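Kubo kids' hard-shell carry-on, pink – review after 2 trips

Posted July 25, 2026
Rating: 3 out of 5

Quick one because we leave again tomorrow and I haven't packed. Bought this for my daughter in May, she's six, it was the pink one or a tantrum in the store. Two trips so far. One by train, one flight with a connection we nearly missed.

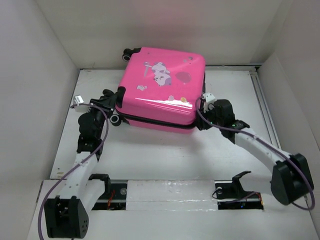
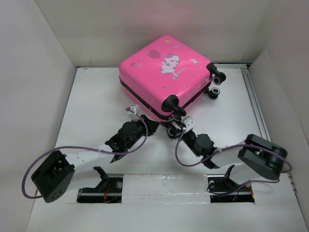 Pink hard shell, lying flat, lid side up, cartoon and balloon on top.

Size first. It's small. Smaller than I thought from the listing. Fits three days of kid clothes if you roll them, plus pajamas, one pair of sandals and a stuffed rabbit that takes up a third of the space. No room for a towel. For a week at Grandma's we had to put the overflow in my bag, which kind of defeats the point. Fits under the seat on a bigger plane, on the little connecting one it went overhead and I had to turn it twice.

Weight is good. She can lift it herself up a step, not up a whole staircase. I carried it up the staircase. By the second trip I was carrying it through most of the station too, so factor that in.

Wheels. Fine on airport floors, really smooth, she was spinning it in circles at the gate and people were nice about it. Bad on anything else. Brick sidewalk outside the station – awful, it tips over and the noise is unbelievable. One wheel started squeaking after the train trip. I put a drop of sewing machine oil on it and it stopped, then it started again. Still squeaks. If you live somewhere with old sidewalks get something with bigger wheels.

Zipper. My main complaint. Goes around the corners badly when the case is full, you have to push down on the lid with your knee and she can't do that on her own. She got it stuck on a sock and cried. I can get it closed in one go if I leave a bit of slack, so basically don't fill it. Hasn't broken. I don't trust it.

Inside is plain. One elastic strap, one mesh pocket. The strap is too loose to hold anything down so everything ends up in a heap at the bottom. I bought a set of Meteter packing cubes to fix that, the 2 smallest ones fit side by side, and that helped more than anyhting. Wish I'd had them for the first trip. Would buy those again before I'd buy the case again tbh.

Shell scratches. Glossy so you see all of it. After the flight there were a bunch of fine ones on the back and one deep one by a corner. She doesn't care. I care a little. Wipes clean with a damp cloth, yogurt included.

My friend Dalia Venckus has the Plollgate one for her son, same kind of money. We put them next to each other at her place. Hers is deeper and the zipper is way better, it just glides. But it's heavier and the handle wobbles, and it only comes in gray and navy, so that was never going to fly here. Her kid sat on his and rode it down the hallway, no damage. I wouldn't let mine try that with the Kubo.

Did look at the Ruvemeck too before buying. Nicer looking, costs a lot more, and for something a six year old drags around by one hand I couldn't do it.

Customer service – wrote to them about the squeak. Took 13 days to get an answer and the answer was to send a photo of the reciept. Sent it. Got a 15 percent off code. I don't need a second suitcase, I need a wheel. Haven't used the code.

Good stuff: light, easy to spot at the baggage carousel when we had to check it, and she loves it. She packed her own bag for the first time in her life and that was worth somthing. She also remembers to take it with her, unlike her backpack, which we left on the train.

Bad stuff: zipper, squeak, no room, useless strap.

Get it for weekends and for a kid under seven or so. Older than that they'll outgrow it in a year, get the Plollgate and let them complain about the color. And wait for a sale, I saw it marked down two weeks after I paid full price.

Will update if the zipper goes.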